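Wrist camera view blurred on small desktop arm — mounting, focus or lighting?

Posted by Boris Radulović, 29/03/2025

Our department maintains one white 3D-printed arm on a wooden table, for practice in picking up pens. The close view is soft whenever the arm moves, and bright patches of light wash out part of the table. Should the camera be refocused, or is the fault elsewhere? The servo cables were last re-routed in May.

Cor Mertens

Refocusing should be the final step. Please attend to the following first.

Fix the exposure at a set value; automatic exposure lengthens in shade and smears the grain of the wood. Move the lamp so that it does not shine directly on the table. Check that no cable loop can pull on the elbow or wrist — a slack loop lying on the table is acceptable, a tight one is not. Number each servo by hand on its label and keep a list.

My own table, with a blue pen set out:
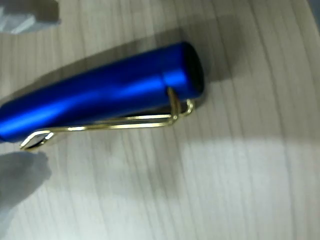
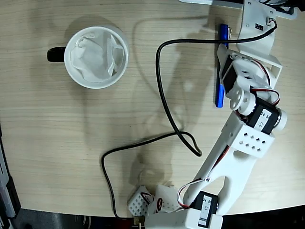

Once the exposure is fixed, run the arm through 100 slow moves and tighten the horn screws again. Focus may then be adjusted with the arm at rest.

Javier

Had the same. New lamp, problem gone.

Related items
Servo horn slips under load
Skutorach bracket: replacement screws
Cable lengths for the Danell table clamp
Hovasik controller loses wrist position after 400 cycles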